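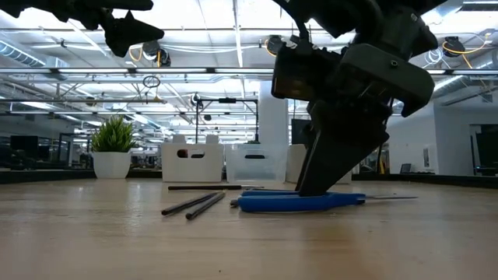

A gripper finger meets a blue-handled tool on the tabletop, with three dark rods lying alongside.

Remach has offered its Nelasura service since June. Under the arrangement, a customer sends the company a set of hand tools or small parts, and receives in return a library of recorded handling demonstrations, a trained control policy, and a written report on how the policy performed. The customer supplies the objects and a description of the task. Remach supplies the arms, the operators and the hours.

Rhea Lumbao is responsible for the service. She met with us at the company's offices together with Ro-un Ryu, who supervises the operators, and Eduardo Dagdag, who writes the performance reports. The conversation was arranged at the request of several readers who had asked whether a service of this kind is suitable for small manufacturers and repair shops.

Ms. Lumbao began with the question of what is being sold. "Customers often come to us expecting to buy a robot," she said. "We do not sell robots. Most of the people who write to us already own an arm, or have decided which one to lease. What they lack is the material to train it on their own parts, and staff who can spend weeks producing that material."

The standard package consists of 900 demonstrations, recorded across as many as eight different objects. An operator guides the arms through the task by hand control, and the movement of each joint is stored together with the camera views. Customers receive the recordings themselves as well as the policy, and may use them as they see fit. According to Ms. Lumbao, this point was debated inside the company before the service opened. "There was an argument for keeping the recordings and licensing them," she said. "We decided that a customer who has paid for the work should be able to take it to another supplier."

Mr. Ryu described how a typical order is handled. When the objects arrive, they are photographed, weighed and given to two operators, who spend the first day attempting the task without recording anything. "The first day tells us what the object will allow," he said. "A tool with a long flat handle looks easy. It lies close to the table, and there is very little for the fingers to get under. The operator has to find a place to press or a way to turn it before it can be lifted. If we began recording at once, the customer would pay for a great many poor attempts."

Thin objects and objects with two moving arms are, in his experience, the most demanding. Pliers, tongs and similar tools can open as they are picked up, and their balance changes when they do. Rods present a different difficulty, as they roll. Mr. Ryu's operators place such objects in varied positions between recordings, some close together and others apart, following a printed schedule. "People have habits," he said. "Left to ourselves, we would all put the rod down in the same place every time. The schedule is there to prevent that."

The operators work in shifts that change at 1 p.m. Each is asked to rest after completing a block of recordings, and blocks made late in a shift are reviewed separately. Mr. Ryu stated that he has withdrawn entire blocks from an order on grounds of quality, and that these are recorded again at no charge.

Asked about the surroundings in which the recordings are made, he explained that Remach works in an ordinary open room under its normal ceiling lights and has no plans to build an enclosed studio. "Our customers do not have studios," he said. "They have benches, shelves and people walking past. A policy trained in front of a gray curtain may do very well in front of a gray curtain."

The performance report is the part of the service that has drawn the most comment. It is prepared by Mr. Dagdag, who takes no part in the recording. He runs the trained policy on the customer's objects and notes each attempt as completed, partly completed or failed, with a short remark on the manner of failure. The report also lists conditions that were not tested.

"I am asked for a single percentage," Mr. Dagdag said. "I understand why. It goes into a presentation and everyone can read it. We do give one, but it appears on the last page, after the failures." He offered a recent order as an illustration. Of 129 attempts at placing a hand tool into a tray, the greater part of the failures came from one starting position, in which the tool lay with its handle pointing away from the arms. The customer was able to change the feeding of the tray so that this position no longer occurred. "The percentage would not have told them that," he said.

We also spoke by telephone with Imelda Baluyot, operations manager at Rivera, a firm that refurbishes garden and workshop tools. Rivera placed its first order shortly after the service opened. Ms. Baluyot described the results as useful, with reservations.

"The sorting of pliers and cutters now runs without a person for most of the morning," she said. "Before that, it took one member of staff away from the repair bench. On the other hand, we were not prepared for how much depended on our own setup. Our table was a different height and our camera was mounted farther back. We lost two weeks on that." She added that Remach had sent measurements in advance, and that her own staff had not followed them closely enough. She would have preferred a site visit to be included in the price.

Ms. Lumbao confirmed that a site visit is at present charged separately. A revised package that includes one is under consideration, and she expects a decision before the end of the year.

A second customer, Reynaldo Soriano of Zukosari, was more cautious. His company packs replacement parts in small quantities, and its range changes often. "For a part that we handle every day, the cost is reasonable," he said. "For a part that we handle for one season, I cannot make the figures work. By the time the policy is delivered and adjusted, the season is half over." Zukosari has continued with the service for its permanent range only.

Ms. Lumbao did not dispute this assessment. Delivery of a standard order takes 5 weeks from the arrival of the objects, and she does not expect that period to shorten a great deal. Much of the time is taken by recording, which cannot be hurried without harm to the result. She advises customers with a changing range to group their parts by shape – long and thin, flat, round – and to order for the group. A policy trained on several similar tools will usually need fewer new recordings when another of the same type is added, and Remach offers a smaller supplementary order for this purpose.

There are also objects that the company declines. Liquids, loose cloth and anything with an exposed blade are excluded from the standard package. Glass is accepted after discussion. Mr. Ryu said that he would like to see cloth added in time, though his operators are not of one mind on the subject.

Prospective customers are asked to send two samples of each object, one new and one worn. The worn sample is used in a third of the recordings. Samples are returned with the report, and any that have been damaged during the work are listed in it by number.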